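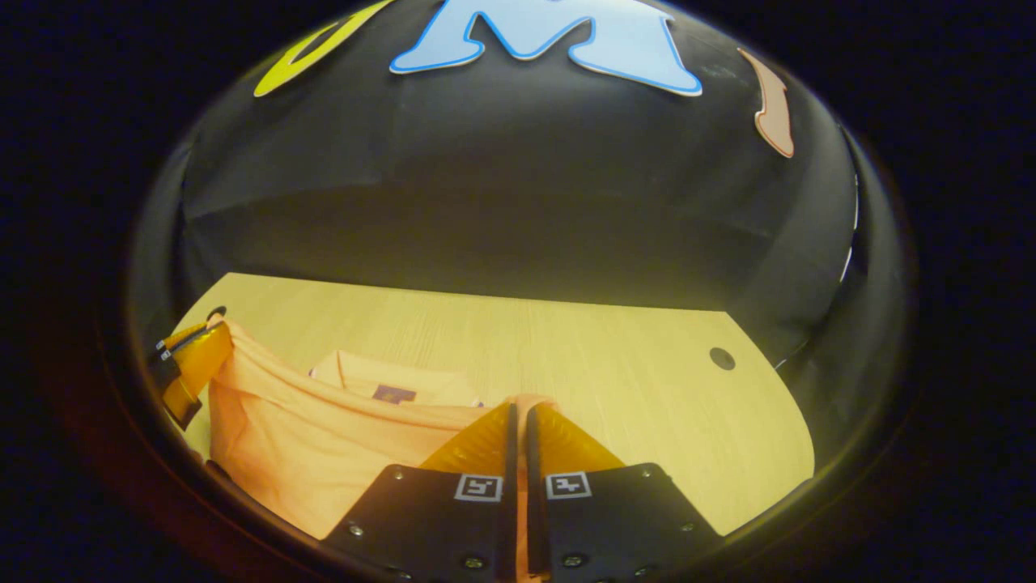
Breltuvance Letter Banner Kits

Cut felt letters, backing cloth and everything to put them up with

So you want a name on the wall. Or a whole sentence! We once shipped somebody enough letters for two lines of a song, and I still have it stuck in my head. I'm Inna, I cut most of the letters in the Breltuvance range and I write these pages too, so if something's unclear it's my fault and you can email me.

The kit started as a side thing for the shop. We were selling felt by the sheet, and people kept asking if we'd cut letters out of it for them, and after a January where I did almost nothing else we gave in and made it a product. The letters are all my own drawing. They're round and a bit fat, no sharp corners anywhere, and every one has a second color behind it that shows as an edge. I tried a version without the edge and it looked flat from across a room, so the edge stayed.

What comes in the box

Your letters, packed flat between two cards in the order you typed them
One backing cloth, hemmed on all sides, with a rod pocket along the top
A wooden rod in 2 pieces with a joining sleeve
4 wall hooks with screws
Sticky dots, more than you need
A paper spacing guide

The rod does come in two pieces because a full-length one cost more to mail than the rest of the kit put together. Once it's joined and inside the pocket you can't see the sleeve.

Choosing a backing

We have three. The plain cotton is the one most people get, it takes the dots well and you can iron it. The Zolik is a heavier black cloth with a slight shine to it, and bright letters really jump off it (this is my favorite, I have it at home). The Pletemska is a natural linen, nicer up close, a little looser in the weave, and I'd sew onto it if you can sew at all.

A word about creases on the Zolik. It gets folded to fit in the box and it will have fold lines when you open it. Hang it for a couple of days before you put any letters on. If you're in a hurry, use a steamer from the back and keep it moving. Please don't press it with a hot iron, the shine goes patchy and I can't fix that for you.

Colors

Sixteen at the moment, with the edge colors matched by us. You can ask for a different edge in the order notes and I'll do it if I have the felt. Yellows and light blues are the easiest to read on black. Navy on black, I will write to you and check you meant it.

Putting it up

Lay the whole thing out on the floor first, letters and all, and go stand on a chair to look at it. I know that sounds fussy. Round letters like O and C want to sit closer to their neighbors than you'd think, and an I needs more air on both sides. The paper guide gets you most of the way and your eye does the rest.

Dots go on the back of the letter, one at every end of a stroke and one in the middle. Big letters like M and W want a couple extra. Press and count to ten. They peel off again cleanly from the cotton and the Zolik, but on the Pletemska they can pull up a thread if you yank.

Tilted letters look great and are much more forgiving than a straight line, by the way. If your row keeps coming out crooked, just tip a few on purpose.

Care

Felt fades in direct sun, and the pinks go first. Dust with a lint roller, gently. Letters can't be machine washed (Mutua Wanyama, who packs our orders, tried it with a set of misprints and we got back sixteen little potatoes). Spot clean with cold water and let them dry flat. The cotton backing washes at 60 degrees if you're on a Celsius machine, or just use warm.

What people have told us

"Ordered WELCOME for the hallway and then went back for the kids' names. The spacing guide saved me." Kwok-wai Peng

"Lovely letters. Hooks were a bit small for my old plaster walls so I used my own." Chi-keung Huang

"The second color around the outside makes it. Mine came with an extra E, so thank you for that." Ho-yin Tam

Chi-keung is right about the hooks and we've moved up a size since then.

Ordering and wait times

Everything's cut after you order, so give us a week, or two before the holidays. We passed 4,000 letters this summer and the cutter has earned a service, so there's a short pause coming while it's away. Check the date in your cart before you pay.

Single letters are available too, for when you lose one or have another baby. Tell me the original color and roughly when you bought it, because the dye lots shift and I keep offcuts from each one.

If you want letters taller than the standard size, that's our Lam set, on its own page. Same shapes, thicker felt, and it needs the longer rod.

Page updated July 27, 2025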